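Pavstead hand gripper: setup and upkeep notes

Last changed: 2026-03-06

These notes cover the hand-held two-finger gripper used for the Liapis garment folding set. They replace the September sheet. The recordings have their own card.

Before a session

Check that both fingers close evenly and that the pads meet flat. Wipe the pads with a damp cloth and let them dry. Look at the pivot pins on each finger. If a pin stands proud, press it back in and work the finger by hand before recording. Clean the lens last.
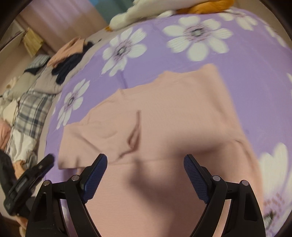

Run the opening calibration on a bare patch of bedding, then once more on knitwear. Thin knits slip at the default closing force, so use profile 2 for those. Profile 8 is for denim and towels.

Upkeep

Change the pads every 300 grasps, or sooner if the mesh has gone smooth. Replace them as a pair. Spare pads come from Ultico, part 157. No oil on the linkages, it marks the clothes.

Known problems

Lint collects behind the pads and stops the fingers closing fully. Files made with the old Statavier mount have a different camera offset and need their own calibration file.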